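Grellport Two-Arm Sorting Cell -- Classroom Edition
Product code GP-18

Home > Equipment > Clubs and Competitions > Workcells

The Grellport sorting cell is a tabletop station for high school robotics classes, after-school clubs and teams entering the Lidura Sorting Challenge. It comes as an enclosed bench unit with two arms, two parallel grippers, a front mounting rail and a set of plastic baskets. Students write the program, place the baskets and run the sort.

Both arms are bolted to an aluminum extrusion rail along the front. The bases can be loosened and moved along the channel if a team wants more or less overlap between the arms. Most clubs set the spacing once at the start of the season and leave it alone. Cable slack should be checked after any move -- the purple arm cables need room to follow the elbow through its full swing.
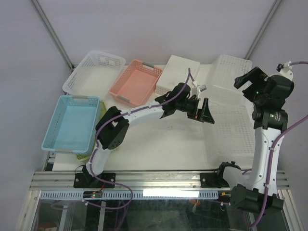
Baskets are sold in mixed colors and sizes so that teams can sort by color, by shape or by destination. The white ones are harder to pick out against the white tabletop, and new teams usually start with the colored ones. Replacement baskets are listed under Spares.

What students work on
Reach planning for two arms that share one work area
Gripper approach angle and release height
Basket layout and relabeling between rounds
Recovery after a missed pick

Specifications
Arms: 2
Payload: up to 800 g per arm
Lesson plans included: 18
Recommended team size: 4 students
Setup time: 40 minutes with the base plates already fitted

Software
The cell runs Moura, which has a block editor for beginners and a Python mode. One license covers all the computers in a classroom. Programs written for the older single-arm cell will open, but the home position has to be set again for each arm.

Optional kits
The Basura recycling kit adds sample items and a scoring sheet that matches the Lidura rules. It does not include baskets.

Ordering
Schools can order by purchase order. Units for the spring season ship in March. Spare gripper fingers and cable clips are in stock all year and ship separately.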